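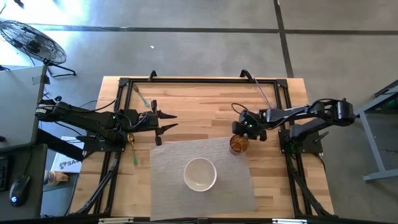 The old ferry terminal at the foot of Pelham Street in Collovbridge will reopen to foot traffic in January, the city said this week, after the council approved the last piece of funding for the building's main hall. The hall has been closed since the final commuter boats stopped running, and most people under 30 in the city have never been inside it. Its wood floor will stay. Anyone trying to picture it can look at the tabletop in the photo, with its narrow strips in pale yellow, tan and light brown, the ends staggered from one row to the next. The terminal's floor is laid in much the same way, only with wider boards, and the lighter pieces are mostly repairs from the years when the hall still handled crowds.

The plan approved by the council keeps the outer walls, the clock and the two ticket windows facing the water. Inside, the waiting room will become a public passage between Pelham Street and the harbor path, open from early morning until 10 p.m. At present, walkers have to leave the path at the terminal, cross the truck lane on Urnero Avenue and come back to the water a few blocks north.

Hazem Tawfik, the city's project manager, said the detour was the main reason the terminal moved up the list.

"You have a path that runs along the harbor and then it stops at a locked door," he said. "People have been asking for that door to be opened for a long time."

The terminal was built when Collovbridge had no bridge of its own and nearly everything that crossed the harbor went by boat. On a busy weekday it handled 3,000 passengers, according to the harbor office's old ledgers. Boats left from four slips, and a streetcar loop in front of the building took riders up the hill to the mills. When the highway bridge opened, the number of riders fell to 2,000 within a few years and kept dropping. The streetcar loop was paved over for parking. Two of the slips were filled in and the other two were fenced off.

For a while the building was used to store road salt, which did a good deal of damage to the lower walls. A plan to tear it down and extend the parking lot came close to passing, but was dropped when the state would not pay for the removal of the pilings.

Deming Cheng, an architect with Zou, the firm drawing up the work, said the pilings are in better shape than the walls above them. Divers checked all 161 this spring and marked only a handful for replacement. Most of the budget will go to the roof, drainage and the salt-damaged brick.

Not everyone is pleased with the final version. Zeyu Bai, who runs a bait and tackle shop across from the terminal, told the council he would lose the parking spaces his customers use before dawn. The city has offered short-stay spaces on the north side of Urnero Avenue, but he said they were too far for people carrying coolers.

"I want the building fixed," he said. "I'd also like to still be across the street from it."

Council member Jinfeng Dong, who voted for the plan, said the parking question would be looked at again once the truck lane has been narrowed. That work is separate and has no start date yet.

There are no plans to bring back regular ferry service. The two remaining slips will be cleared and left open, and a private operator has asked about running summer trips to the outer islands – the city has not responded in writing. Tawfik said the slips would need new fenders and a ramp before any boat could take on passengers, and neither is in the current budget.

The ticket windows will be rented out. The city expects one to go to a coffee seller and has set the other aside for the local history society, which owns a collection of timetables, tokens and deckhands' caps from the ferry years. Deming Jiang, who looks after the collection, is asking former riders and crew to lend photographs of the waiting room, especially any that show the benches. The originals were sold off and the architects want to copy their shape.

Residents can walk through the hall with city staff on 12th September, from noon to 4 p.m. Entry is through the Pelham Street doors. Hard hats will be handed out at the entrance, and children must be with an adult. The harbor path will stay open as far as the terminal fence during the visit.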